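Autumn stock news

Vidal wool covers are back in - 90 only, so be quick. Same linings as July, new buttons. The Brestby craft market is on again too, we've got 2 tables this year and will have teh seconds basket with us. Cash or card.

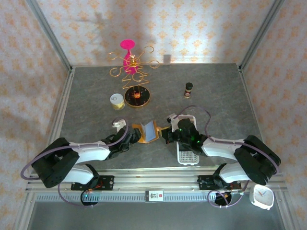
Gold wire stand, round black base.

Plamov orders - all 272 now posted. If yours hasnt turned up by the weekend, drop us a line. Vollach felt still delayed, sorry. No new custom orders till that's in.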